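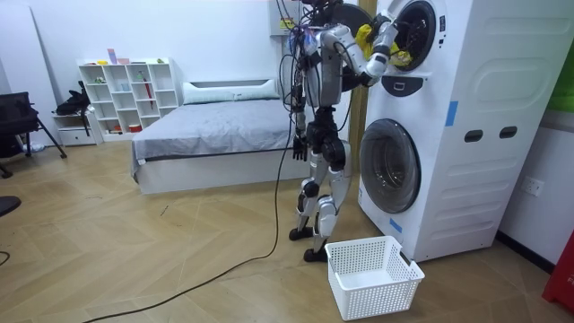 Según Jintana Nuchit, el orden en que veníamos haciendo la puesta a punto era incorrecto: primero deben revisarse los cables y solo después la calibración del brazo, porque un mazo mal sujeto altera las lecturas del hombro y obliga a repetir el trabajo. Su observación llegó como comentario a la entrada anterior de este blog y, tras dos meses de aplicarla, debo reconocer que tenía razón. Dejo constancia en estas líneas del procedimiento corregido, que sustituye al publicado en primavera.

El puesto al que me refiero es el de manipulación de ropa del proyecto Hokedau. La tarea asignada al humanoide es sencilla de enunciar: introducir prendas en el tambor superior de la torre de lavado y secado, y extraerlas de él para depositarlas en el cesto. Su mantenimiento, en cambio, exige una disciplina que en los primeros meses no tuvimos, y buena parte de las paradas registradas hasta el verano se debieron a descuidos nuestros.

Revisión de cables

Se realiza con el equipo desenergizado y la parada de emergencia accionada. El mazo que desciende desde la parte alta del torso se recorre a mano, tramo por tramo, en busca de durezas, dobleces o zonas en las que la cubierta haya perdido brillo. Los conectores del hombro se comprueban uno a uno, sin tirar de ellos. Conviene recordar que el brazo que trabaja a la altura de la puerta superior es el que más recorrido impone a los cables, y que una holgura suficiente con el brazo en reposo puede no serlo con el brazo extendido. Por ese motivo la comprobación se hace en ambas posturas.

El cable de alimentación merece párrafo aparte. Se tiende por el suelo, alejado de los pies, y se comprueba que no quede ninguna vuelta cerrada. En el mes de mayo sustituimos uno cuya cubierta presentaba una marca de aplastamiento a 40 centímetros del conector. El recambio, suministrado por Steritz, tardó 14 días en llegar. Desde entonces se guarda uno de reserva en el almacén, y quien lo utilice debe anotarlo.

Referencia respecto a la máquina

La posición de la torre de lavado condiciona todo lo demás. Si alguien la desplaza, aunque sea poco, las trayectorias guardadas dejan de ser válidas y la mano puede rozar el aro de la puerta. Antes de cada jornada se verifica la distancia entre el cabezal de la mano y el borde del tambor con el calibre largo, y se compara con la última cifra del cuaderno. En caso de discrepancia no se corrige el programa: se recoloca primero la máquina y se vuelve a medir. Solo cuando la diferencia persiste se procede a registrar una referencia nueva, con la firma de dos personas.

La puerta superior debe quedar abierta hasta su tope. Parece una indicación innecesaria, pero tres de las incidencias de junio tuvieron su origen en una puerta entornada.

Calibración del brazo y de la mano

Se inicia por el hombro, se continúa por el codo y se termina en la muñeca. Alterar este orden arrastra el error de una articulación a la siguiente. Una vez aceptados los valores, se ejecutan diez ciclos en vacío a velocidad reducida y otros diez con un paño de prueba. Recomiendo un paño de color vivo, que se distingue sin dificultad dentro del tambor y permite apreciar desde fuera si la prenda ha quedado enganchada en el aro.

La pinza se limpia con un paño seco. La pelusa se acumula en las juntas con mayor rapidez de la que habíamos previsto, y el spray Bright que empleamos al principio dejaba una película que reducía el agarre; se retiró del puesto y no debe volver a utilizarse. Las almohadillas se cambian cada 2000 ciclos. El juego anterior alcanzó los 2956 por un error en el contador, y las últimas series de ese periodo muestran una proporción de caídas claramente superior. Esos datos se han apartado del conjunto.

Piernas y base

Aunque la tarea se ejecuta casi por completo con un brazo, la postura de apoyo influye en el alcance. Se comprueba el apriete de los tobillos con la llave dinamométrica de Nokell, sin superar el par indicado en la ficha, y se observa si alguna planta presenta desgaste irregular. En suelo de madera el polvo fino resta adherencia, por lo que se barre antes de encender y no después.

Registro

Toda intervención se anota en el cuaderno en el momento de realizarse, con la hora y las iniciales. Las anotaciones hechas de memoria al final de la jornada no se consideran válidas. Si se interrumpe una revisión, se escribe en qué punto quedó, y la persona que la retome empieza de nuevo por la sección interrumpida.

Queda pendiente la cuestión de la sujeción del mazo a la espalda. Jintana propone una guía flexible con dos puntos de anclaje; mi preferencia es un solo punto, más alto, que deje libre el giro del torso. Ambas soluciones se ensayarán en noviembre, con la misma serie de prendas, y publicaré los resultados junto con la ficha de pares de apriete, que varios lectores han solicitado.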